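# Kirker front-loading washer and dryer pair

I've been putting off writing this page because I get a bit carried away about laundry machines, and my partner says nobody wants to read that much about a door. Well, here we go anyway! I run the laundry side of the Erbridge shop (fridges and ovens are Styliani's department, please don't ask me about ovens) and the Kirker pair is what I point people to when they tell me their old top loader has finally started walking across the floor.

You're buying two machines that are meant to live next to each other. One is sold on its drying, the other is your everyday washer, and they come in the same dark bronze-grey finish. I love this colour. I had white machines for years and every bit of grey fluff showed on them, plus that yellowing you get down the side nearest the window. The bronze hides a lot. It does pick up fingerprints if you've got kids, so keep a microfibre cloth in the cupboard and give the fronts a wipe when you do the lint.

**What's in the price**

- Both machines, delivered to the room you want them in (ground floor, or upstairs if there's a lift)
- Inlet hoses, drain hose and the levelling feet
- Transit bolts taken out and left with you in a bag. Please don't chuck them, you'll want them when you move house
- Old machine taken away, $40 extra per machine

**The door**

Right, the door. It's round and big, with a thick chrome ring around the glass, and it swings well out of the way so you can get a doona in without wrestling it past the edge. My old one had a mean little opening and I used to feed a king-size cover in like I was stuffing a sausage. With this one you bundle it up and shove. The chrome does mark, and I won't pretend otherwise, but a drop of dish soap and a dry tea towel brings it straight back up.

One habit worth getting into: leave the door ajar after a wash and run a cloth around the rubber seal. Front loaders of every make get that swampy smell if you shut them up damp, and I've had customers ready to bring a machine back when all it needed was a hot cycle and some airflow.
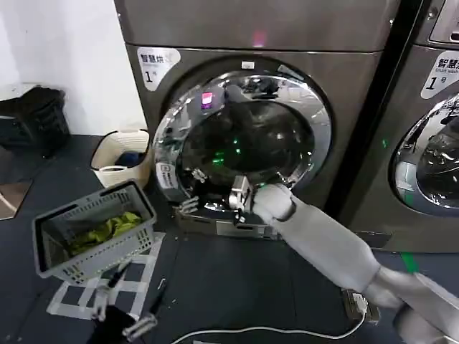 *The "智慧烘" machine, labelled 1号, with its door open, and its "Smart wash" neighbour on the right.*

**Labels and language**

The labels on the front are mostly in Chinese with a line of small English underneath. The washer is the one with "Smart wash" on it. The two fronts look so alike that you'll want to know which is which before you start throwing towels in, and after a week your hands just know. I've typed up a one-page cheat sheet in English for the cycles and Styliani Karagiannis has laminated a stack of them, so ask for one at the counter if it isn't in your delivery bag.

There are small green lights as well. I find them quite handy in a dim laundry, though if yours opens onto a bedroom you might like to pull the door to at night.

**Will it fit?**

Measure, measure, measure! And measure the doorway and the hall too, because that's where deliveries come unstuck far more often than in the laundry itself. Leave 100 mm clear behind the machines for the hoses. You need space in front as well, enough for the doors to swing right out and for you to crouch there with a basket. If you've got cupboards opposite, open one and stand in the gap and see how you feel about it.

We don't stack this pair. People ask me all the time, and I know it'd save you heaps of floor, but we set them side by side and that's how I'd want them. If floor space is really tight, have a look at the Gandach compact instead. It's slower and the drum is smaller, but it goes under a bench and a couple in a unit would be perfectly happy with it.

**Who buys them**

Mostly families, and a fair few small places that do their own linen. Zuccaro, the guesthouse up the hill, took two pairs from us last April and I drop in there more than I need to (they do a very good lemon slice). They put through sheets most mornings and the only call I've had was about a kinked drain hose, which somebody had pushed flat with a broom cupboard. If you're going to work them that hard, tell me when you order and we'll talk about a service plan. It's $258 a year for the pair and covers a visit, seals, filters and a check that everything's still level.

**Ordering**

Delivery is running at 11 working days at the moment. We've got a pair on the floor at Erbridge, so come in and open the doors and bring your bulkiest doona if you don't believe me, people have! Otherwise ring the shop and ask for laundry. Have your measurements handy and let me know which side your taps are on.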